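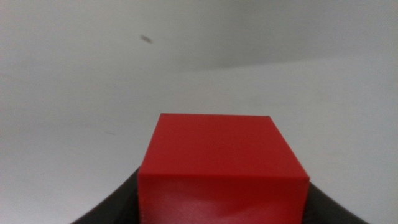 Back to Blocks

Colored cubes. No batteries, no manual, no studs to step on at midnight. Javthorpe parents keep asking what to buy for a rainy weekend and we keep giving the same dull answer.

Start with a clear surface. A white one if you've got it, the colors really jump and a small block won't get lost in the pattern of the tablecloth. The set we tried came from Cukden, the Wudcombe toy shop, $19 a box. Heavier than expected. The corners are soft enough for little hands and the red is proper fire-truck red, a bit orange in good light.
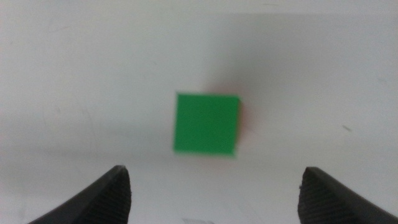 Green on white. One block is plenty to begin with.

Then what? Stacking, obviously. Sorting by color. Our favorite is Messina, an old game from somebody's grandmother: one player puts down a cube, the next has to match the color or lose a turn. Takes 4 minutes, or all afternoon. Works with teh under-fives if you drop the losing part.

Storage. A shoebox. Don't buy the bag, it split on us in March and we were still finding cubes under the radiator at Easter.
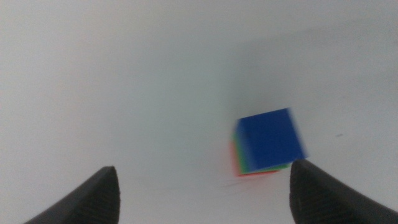
HOME & PLAY DESK

Blue went over best with our testers, who fought for it. A good strong royal blue, easy to spot from across a room. Buy two boxes if you have two kids, seriously. Cukden says more stock is comming, no word yet on when. Closed Mondays.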